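Curo Land Claim Recorder, User Guide
Section 4: Recording a customary boundary before a plantation survey

Use this section when a community has agreed to put its boundary on record before a company or a land office comes to measure. It is written for field teams in the Dalska and Medrano districts, but the steps are the same in other places.

Please read all the steps one time before you leave for the village. The consent step cannot be added later.

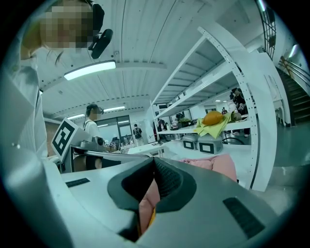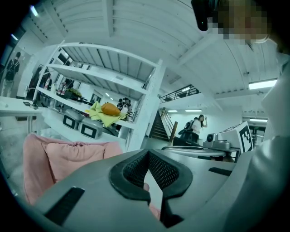 4.1 Before you start

You need the tablet with Curo installed, the printed consent form in the local language, and the paper map sheet for the area. Charge the tablet fully. The program stores up to 2,000 boundary points without a network connection. When this limit is reached, it does not accept new points until you export the file.

Note: The map sheets for Flidcombe were printed with the old parcel numbers. Parcel 226 on the old sheet is parcel 1,629 in the present register. Write both numbers on the form.

4.2 Creating the claim file

1. Open Curo and choose New Claim.
2. Type the name of the community as its members write it. Do not translate the name.
3. Choose the kind of claim: Farmed, Fallow, Forest, Burial Ground, or Shared Water. You can choose more than one.
4. If the land is fallow, open the Fallow Details page and enter the year of the last harvest. Land offices often register resting fields as idle land, and an idle parcel can be offered for oil palm or rubber. The entry on this page is printed on the first sheet of the report.
5. Press Save. The claim number is shown at the top.

4.3 Recording consent

1. Read the consent form aloud in the meeting. Allow time for questions.
2. Enter who was present. The program asks separately for elders, women, and young people, and it will not continue if one of these groups is blank.
3. Choose who may see the boundary: Community Only, Community and Adviser, or Public.
4. Let the chosen representatives sign on the tablet or put a thumbprint on the paper form.

Caution: Do not choose Public to save time. After a claim is published, other users can download it, and you cannot call back the copies.

4.4 Walking the boundary

1. Go to the first marker together with the people who know it. If a neighboring community shares this line, invite them also.
2. Stand still at the marker and press Add Point. Wait for the short tone.
3. Type what the marker is, for example a stream bend, a stone, or an old fruit tree.
4. Continue to the next marker. The program allows 20 points on one page and opens a new page by itself.
5. At the last marker, press Close Line. If the line crosses itself, the crossing is shown in red and you must check the points on both sides.

Note: Where the neighbors do not agree, press Mark as Disputed and record both lines. A disputed part is not a mistake in the file, and it should not be deleted before the export.

Caution: Burial places must be recorded with the Hidden setting on. The exact position is then removed from every printed report.

4.5 Exporting the report

1. Open the claim and press Export.
2. Choose Land Office Format or Community Format. The Community Format has larger letters and shows the marker names on the map.
3. Print two copies. One copy stays in the village.
4. Write the claim number on the paper consent form and keep it with your copy.

If the export stops before the end, see Section 7, Error Messages.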